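Starkex Cell 2: Task Box Upkeep
Gallery / Maintenance / Bench notes

Cell 2 runs the Brondora two-arm machine against a three-module task box. The box takes most of the wear, so it gets its own schedule: a check every 200 cycles and a full strip-down in December. Arm joints are covered on a separate page.

Modules are numbered left to right from the robot side. Lift the unit by both end handles, never by the patch leads.

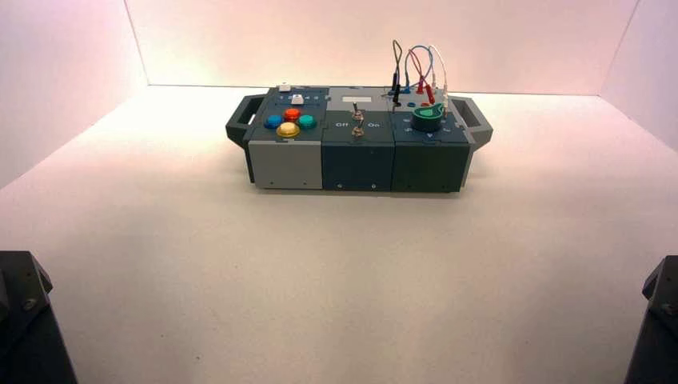 Agathe Marty
Cell technician, Buenaventura lab

Task box at its work position, leads plugged in at the rear of module three. Buttons on the left, toggles in the middle, green rotary knob on the right.

Toggles: check the threaded collars by hand. The lower one was replaced at some 151 hours after the lever developed side play. Spares are in the Uvumness drawer.

Knob: the set screw backs out under repeated turning. Retighten, then run the homing routine before handing the cell back.

Patch leads: keep the loops clear of the wrist path. Pull on the plug body. Any lead with a loose plug goes to Henrik Haberkorn for re-termination.

Log entries go to Mayu Yoshida by 4 p.m.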